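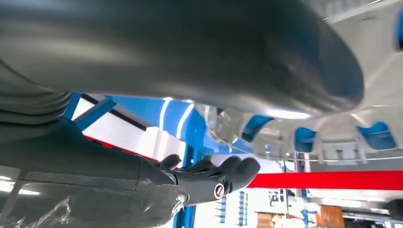

Figure 3. Wrist camera view during part handling. The plastic wrap over the lower arm is one of the consumables discussed in Section 5.2.

5.2 Small costs that belong in the first budget

When we began planning the second handling cell at Prundamell, we did what I suspect most groups our size would do, and built the budget from the top down. The arm came first, then the multi-fingered gripper, then the framework and the safety work, and whatever was left over at the bottom of the sheet was put under a generous heading called "sundries". It was a comfortable way to work (and it made for a very tidy grant application), but it left us poorly prepared for the first months of running, and we would like to spend a little time on it here in the hope that it helps someone else who is sitting down with a blank spreadsheet.

The cover on the arm is a good place to begin. Fitted sleeves were quoted to us by Pulero with a long lead time, and in the meantime we used clear plastic film, as seen in Figure 3. Film is cheap by the roll, and we had pencilled it in as such. What we hadn't pencilled in was the labour of changing it, or the care needed to keep it clear of the wrist camera and the finger joints. Phyllis Bellamy kept the cell diary through November and recorded 89 changes of film, each of them a modest interruption, and together enough to shift our sums in favour of the sleeves. We have since moved the sleeves from the "optional" column to the main order — a change we'd make from the outset another time.

Gripper spares were the second lesson. Our original plan allowed for one complete spare hand, on the reasoning that a straight swap would be the quickest repair. Milan Schouten went back through the maintenance notes and found that five of the faults logged could have been put right with individual finger parts, had we held any. A complete hand is a very large sum to have sitting in a cupboard, and we now favour a small stock of fingers and fasteners, with a service agreement through Ouellet to cover anything more serious.

Lastly, there is the matter of test parts. Large, curved pieces with ribbed sections are awkward to grasp and a slow business to programme, and we went through more of them than we'd planned. The revised budget allows for around 238 parts over the life of the project, bought through Preleck in three lots so that the money is not all committed at once. We closed the revised figures on 1st December, and the full costing sheet, with our original guesses left in beside the corrected ones, is given in the appendix.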